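Neltirus

Neltirus is a free and open source wiki engine written in PHP, intended for small and medium-sized websites maintained by several editors. It stores pages as plain text files and keeps a separate index in a relational database, which can be rebuilt from the files at any time. The software is published under the GNU General Public License and is developed by the Trornow project.

History

Development was begun by Gus Gallagher and Doaa Naciri as a replacement for an in-house page editor called Lamrani, which had been used to maintain product manuals. Lamrani kept every page in a single database table and had no record of earlier versions. When two editors saved the same page, the second save overwrote the first without warning.

The first public release contained the file store, the page history and a basic template system. User groups and the extension interface were added in the second major version, for which Reda Berrada rewrote most of the permission code. The third major version was released on 2020-05-08. It dropped support for the old Lamrani import format, although a stand-alone converter is still available from the project's download page.

Architecture

Each page is held in its own directory. The directory contains the current text, a metadata file and a numbered file for each earlier revision. Revisions are stored in full by default; an optional setting stores them as differences, at some cost in speed when old versions are viewed. Attached files are kept in a parallel directory tree and have their own history.
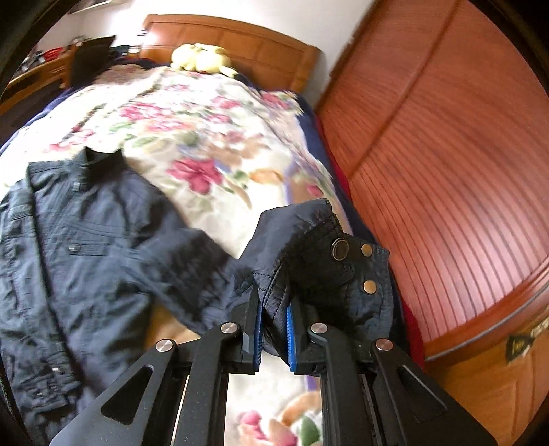 The index database holds page titles, links between pages, category membership and search terms. It contains no page text. Deleting the index has no lasting effect on the site, as it can be restored with the rebuild command. On a site of 4000 pages the rebuild is divided into batches of 80 pages, so that it can be run on shared hosting where scripts are stopped after a short time.

Rendered pages are cached as static HTML. The cache lifetime is 900 seconds unless changed in the configuration file. Saving a page clears its own cached copy and those of all pages that include it, but not those of pages that merely link to it. For this reason a link to a newly created page may be shown as missing until the cache expires.

Editing and markup

Neltirus uses its own light markup, with headings, lists, tables and footnotes. A visual editor is supplied as an extension and is switched off in new installations. Pages may be included in other pages to a depth of four levels; deeper inclusion produces an error message in place of the included text.

When an editor opens a page, the number of the current revision is recorded. If a different revision is current when the page is saved, the engine tries to merge the two texts line by line. Where this fails, both versions are displayed side by side and the editor must choose between them or combine them by hand.

Media pages

Every attached picture has a media page, which shows the file at reduced size above its caption, licence and upload history. The caption is stored once and used wherever the picture appears, unless the including page supplies its own text.
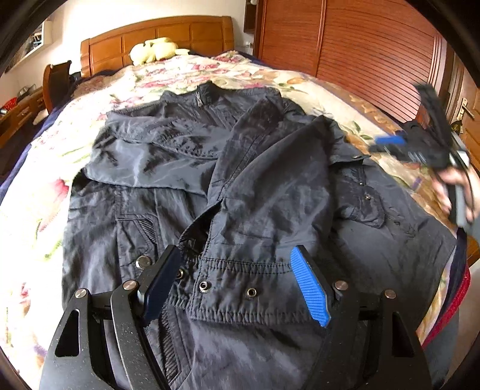
Dark navy jacket on a floral bedspread.

Captions are limited to 2000 characters and may contain links but not tables. They are included in the search index, with a lower weight than page titles.

Permissions

Rights are granted to groups, never to single accounts. There are five standard rights — read, edit, upload, move and administer — and each can be set for the whole site, for a category or for one page. The most specific setting takes priority. Where a page belongs to two categories with conflicting settings, the stricter one applies.

Extensions

Extensions are placed in their own directory and enabled in the configuration file. They can register new markup, add entries to the side menu or respond to events such as saving and moving a page. Nitavex, a calendar extension written by Myung-ja Moon, was the first to be distributed with the engine itself. Extensions run with the same rights as the core and are not isolated from it.

Maintenance

The current release manager is Gillespie Ritchie. One major branch is supported at a time, and the previous branch receives security corrections only until the following February.

See also

Comparison of wiki software
Flat-file content management system
Version control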